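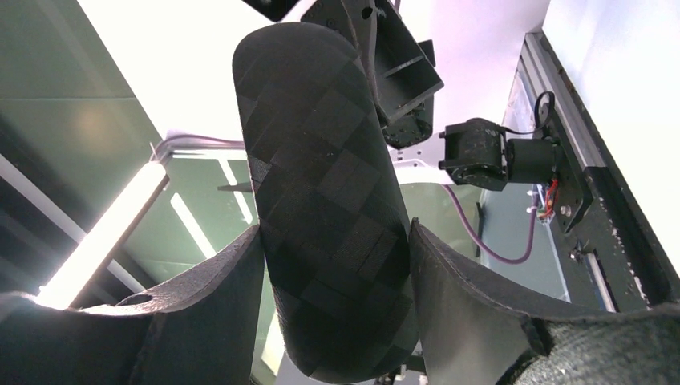

Lustico Surface Cleaner is a mild liquid for the daily care of smooth surfaces in the home and in the small workshop. It is made by Asico and sold by us in the bottle of 273 ml. Many customers come to us after they have used a strong kitchen cleaner on a dark surface and have found gray streaks the next morning. Dark surfaces are the most difficult ones, and a pattern of small squares in black and charcoal, where some squares are matte and others a little glossy, is a good test for any cleaner. If too much liquid remains, the glossy squares show it as a film and the matte squares show it as a spot. Lustico contains no wax and no silicone, so it does not give extra shine to a part which should stay dull.

Product details
Name: Lustico Surface Cleaner
Maker: Asico
Content: 273 ml
Form: clear liquid, ready to use or to dilute
Scent: very light, a little like green apple
Closure: flip cap with measuring ring
Storage: above 5 °C, upright
Shelf life after opening: 13 months

How to use it

For normal dust and finger marks, put a small amount on a soft, damp cloth and wipe with light pressure. Do not pour the liquid directly on the surface. Turn the cloth to its clean side and wipe again, then let the surface dry in the air. On most surfaces no rinsing is needed.

For old marks of grease, leave the damp cloth on the place for 2 minutes and then wipe. It is better to repeat this than to rub hard. Rubbing makes a matte surface shiny, and such a shiny place cannot be repaired with a cleaner, neither ours nor another one.

For larger areas you can dilute it. Two caps are sufficient for up to 5 liters of lukewarm water. With this mixture you can wash cabinet doors, shelves, window sills and the outside of plastic storage boxes. Please prepare only as much as you will use on the same day.
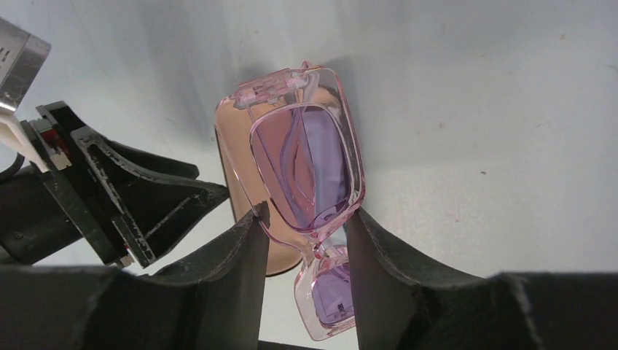
Can I use Lustico together with a bleach product?
Please never mix it with bleach or with any other cleaner. Rinse the surface with clean water and let it dry completely before you change from one product to another.

Suitable surfaces

Lustico is made for lacquered and laminated furniture, painted metal, glazed tile, hard plastic and glass. It can be used also on sealed wood, if the seal is not damaged. It is not suitable for raw or oiled wood, natural stone with open pores, leather, and screens with a special coating. For oiled wood we recommend the Eren Wood Soap, which you find in the same category of our shop.

When you are not sure what your surface is made of, try the cleaner first in a place which is not seen, for example under the edge of the table. Wait until it is dry and look at it from the side, against the window. If you see no difference in color or in shine, you can continue with the rest.

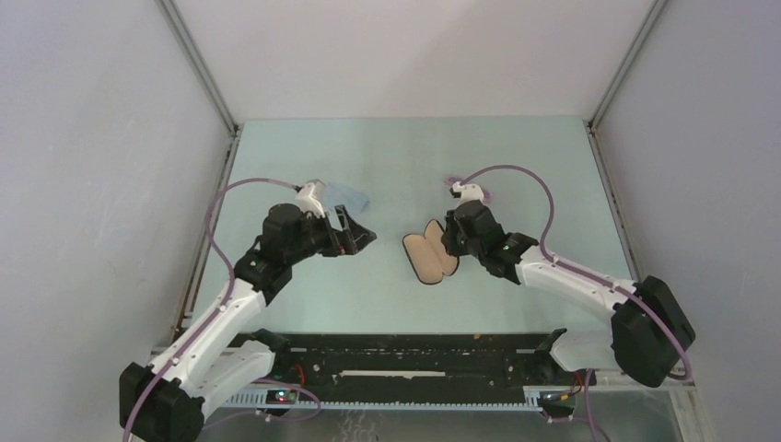 Light blue-green tabletop with a smooth matte surface, between gray walls.

A note on pale colors

Pale green, pale blue and light gray do not show streaks so quickly, but they show crumbs and small brown specks at once. Remove these with a dry brush before you start with the damp cloth. A hard crumb under the cloth works like sandpaper. We also advise a white cloth for pale surfaces, as new cloths in strong colors can lose their dye in the first washings.

What changed in the new bottle

From February the bottle has a wider foot and a new cap. The old cap was closing well, but several customers wrote to us that it was too stiff for wet hands. The liquid inside has remained the same. Refill pouches for the former bottle can also be used for the new one, please pour slowly because the neck is now somewhat narrower.

Delivery and returns

We send from our warehouse in Jikbridge. Bottles travel upright in a carton with a paper insert. If a bottle arrives leaking, write to us with your order number and we send another one without cost. Unopened bottles can be returned in their carton. Opened bottles we cannot take back, for reasons of hygiene.

Also in this category: Eren Wood Soap, Lustico Refill Pouch, Asico Soft Cloth (white).

Page updated 8 June 2025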